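# Skurnum handheld gripper: review after one season of recording

Rating: 3 out of 5. Loses points for the pivot screws.

The Skurnum is a two-finger handheld gripper with a trigger, sold by Limbridge for recording manipulation demonstrations. You hold it, pick things up with it, and the Lepik software logs finger opening and tool pose alongside the video. We bought 6 units in April and used them for household pick-and-place in furnished rooms, mostly on tables and shelves. The recordings train a policy for our own arm, which carries the same finger set.

This review was going to be short and favorable. Then the opening-width signal started to drift, and most of what follows is about that.

## Setup

Assembly is limited to fitting the finger pads and charging the handle. Calibration takes two steps: close the fingers fully, open them fully, and Lepik stores both limits. The software does not ask for a check at any point in between, which matters later.

The trigger is stiffer than on the Rano we used before. Dagim Tamiru, who has small hands, moved to two fingers on the trigger by the end of the first day and has stayed with that. The handle has no left-handed version. Cable routing is good and stays out of the way of the wrist.

## Grip

The blue pads carry a fine diamond pattern and hold better than the flat ones on the Rano. Boxes and tubs come up cleanly if the pads meet them square. Smooth bottles lying on their side are harder. The usual failure is one pad making contact early and rolling the bottle away from the other pad, and on a tablecloth the cloth often moves with it.

Clear plastic is a separate problem and has little to do with the gripper. Over a patterned cloth our object detector misses it often enough that we label those picks by hand.

## What went wrong

Each finger arm turns on small pivot screws at the joints. On 3 of our 6 units, at least one of these screws worked loose in use. None fell out. The arm gained enough side play that the pads no longer met square, and the width reading stopped agreeing with the true gap between the fingers.

The drift was slow. An operator compensates for a loose finger without thinking, by squeezing slightly harder or coming in at a slightly different angle, and the video of the pick looks normal. Bethel Belay found it by plotting recorded width at full close, session by session. On a sound unit the line is flat. On the bad units it climbed steadily and then jumped.

We had 497 episodes in the set at that point. We discarded 248. Some of those were probably usable, but without a reference measurement inside each episode there was no way to sort them.

The effect on the arm was worse than the lost data. A policy trained before the discard had learned to stop closing too early. On a Thursday test run it lifted a glass jar, held it for a moment and dropped it from shelf height. It was a fenced cell with no one inside. Sumeya Alemneh had kept the operators behind the line during lifts, as the cell rules require, and the broken glass stayed within the fence. With people standing at the table it would have been an injury report.

We sent the logs to Limbridge. The reply was polite and recommended tightening the screws. It did not say how tight, and the manual gives no torque value either.

## What we do now

Ayana Alemayehu wrote the procedure below. It adds a few minutes to a session and we have had no drift large enough to reject an episode since it came in.

1. Before the first take, hold the handle still and push each fingertip sideways. Any play you can feel means the unit goes back to the bench.

2. Close the fingers on the reference block supplied with the kit and read the width in Lepik. Write the value in the session log. If it differs from the stored value, recalibrate and test again before recording.

3. Check that the objects are in place and record the layout name. Mixed groceries on the round table is our standard layout for this test, with light items and heavier ones together, boxes lying flat and at least one bottle on its side.

 The approach should be made with the fingers open, from above, with both pads clear of the table until the target is between them. Dragging a pad across cloth loads the pivots sideways, and we suspect that this is what starts the screws turning.

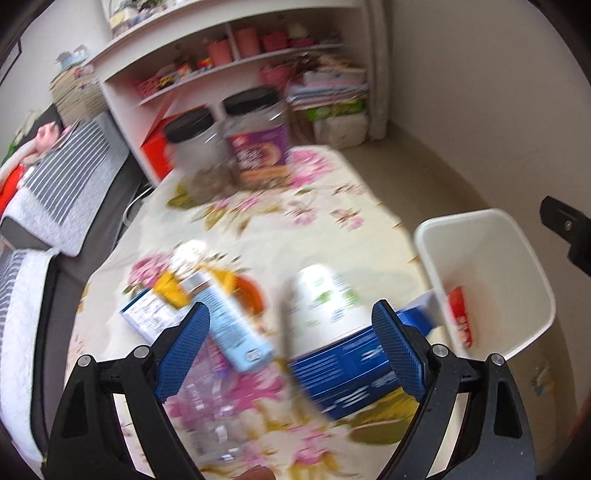
4. After every tenth take, repeat step 2. A failed reading removes the takes back to the last good one and nothing earlier.

5. At the end of the session, mark each screw head and the arm beside it with a paint pen if the unit is not already marked. A broken line is visible at a glance the next morning.

6. Retighten only on the bench, with removable thread locker, and let it cure overnight. Do not use the permanent grade. Etenesh Alemneh had to drill out one screw after we did.

## Smaller complaints

Lepik writes the calibration limits to the handle and not to the episode file. If you recalibrate, the old limits are gone, and past episodes cannot be corrected even when you know by how much they were wrong. We now copy the limits out by script before each session.

The low-battery warning is a single beep. In a room with a fan running, it goes unheard. Two sessions ended with a handle that kept sending video after the width signal had stopped – the file opens without an error and the width column is simply constant.

Fast moves between objects blur the video badly. Slower transfers help, and the pose track survives them better too. We cap hand speed by asking operators to count to two between release and the next approach.

Spare pads ship quickly. Spare pivot screws are not listed as a part. We bought matching ones from a hardware supplier and they fit.

## Who it suits

For short projects with one or two handles and somebody who reads the signals daily, the Skurnum is a good tool at its price. The grip is better than the Rano's, the handle is comfortable for an hour at a time, and setup is quick.

For longer recording work I would not run it without the reference block check, and I would not let a policy trained on its data near people until the width signal had been plotted for every session. Limbridge could fix most of this with a threaded insert, a torque figure in the manual and a software prompt. I asked about all of them in the same message and am still waiting on an answer. The rating will be changed if a revised arm appears.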